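Hi Ludivine,

Time for my May update on the Hamari jacket, and there's a fair bit to tell you, so grab a cuppa.

The big news is that the cycling jacket finally lights up when you brake! Seren James redid the accelerometer code and it now ignores potholes (mostly) and picks up a proper slow-down. We've got 121 LEDs sewn across the back and down both sleeves, and at dusk the colours look gorgeous. I rode home in it and a bloke at the lights asked where he could buy one.

Conductive thread has been my headache. The first spool frayed wherever the elbow bends, so I unpicked the whole left sleeve and ran silicone wire in a zigzag instead. It's a bit stiffer than I'd like, but it survived 660 bends on the bench without a dropout, and the thread version gave up long before that.
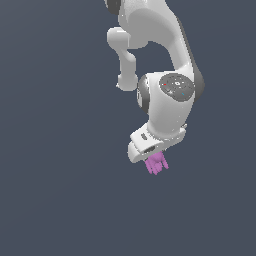

Washing is still the weak spot. The battery and controller pop out of a pocket at the hem, and that part's easy, but two of the snap connectors went dull after 12 cold washes. Zerrin Demirtaş reckons gold-plated snaps will fix it, and she's ordered some from Stadau to try. They cost more, sorry! I've put them under materials and I think we can absorb it.

On money, we've spent $1,525 of this round so far, nearly all of it on LED strip, batteries and one very nice pair of fabric shears that I will defend to the death. Labour is on track. The one thing I didn't budget for was a second shell jacket, which I needed after I melted the collar of the first with a soldering iron (my fault, I was rushing).

Next up is a smaller size for Yannick Rey to test on his commute, plus a dimmer setting, as the full white is too much on a dark bike path. I'd also like to write up the sleeve wiring so other makers can copy it, if you're happy for us to publish before the final report.

Could you let me know about that, and whether you want the old sleeve posted back with the receipts?

Cheers,
Loïc Le Goff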